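Keeping a reading log in a plain text file

Updated September 14, 2018

A reading log needs one file and one line per book. The method below assumes a text editor and nothing else. My own file has 779 entries and opens instantly on an old laptop.

Step 1. Create the file

Name it books.txt. Put the field order on the first line so that you don't have to remember it:

finished | author | title | pages | mark | note

Use the vertical bar as the separator. Commas turn up in titles too often.

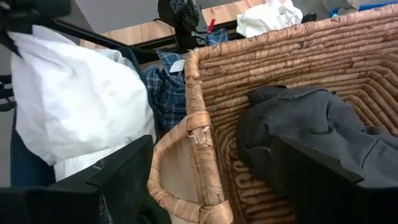
What should I do with a book I gave up on?
Enter it in the usual way, but put an x in the mark field and the page you reached in the pages field. It can then be left out of any yearly total.

Step 2. Enter a book

Write the year and month first, then the author with surname leading:

2018-02 | Dramani, Lamisi | The Salt Road to Isedari | 180 | 3 | slow start, good on the harbour trade

Marks run from 1 to 5. Keep the note under 14 words. Longer remarks go in a second file, notes.txt, under the same title.

Step 3. Deal with series and translations

Put the series name in square brackets after the title, with the volume number:

2018-02 | Sombatkul, Montri | The Ferryman's Ledger [Layug 2] | 312 | 4 | read before volume 1

For a translation, add the translator's surname to the note, preceded by tr.

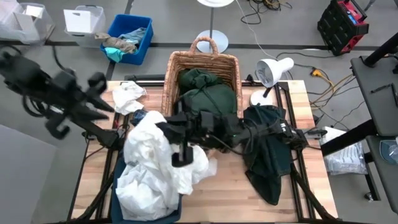

Wicker basket and clothes on the worktable

Step 4. Sort and search

Sorting by line puts the log in date order, as the year comes first. Save a copy before sorting by anything else – an editor's undo history is lost when it closes. To list one author, search for the surname followed by a comma.

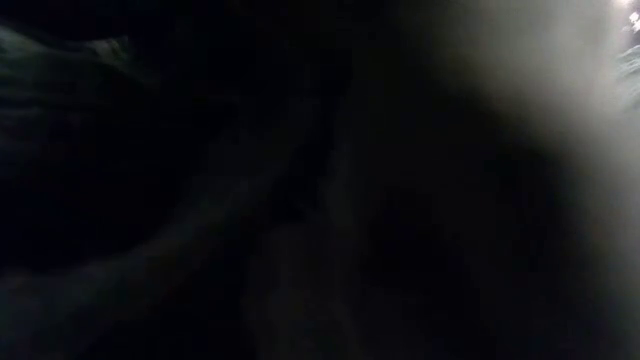 Step 5. Record rereads

Add a new line for each rereading and leave the old one alone. Begin the note with RR. Marks often change by a point or more, and both are worth having.

Step 6. Back up

Copy both files to a memory stick once a month. Add the month to the name of each copy, for example books-2018-02.txt.

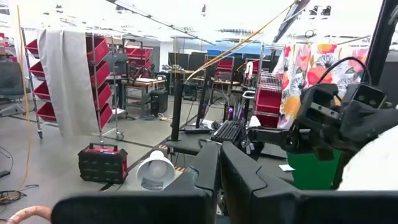
Keep the last three copies and delete older ones. If a line is damaged by a bad find-and-replace, open the newest good copy and paste that line back by hand.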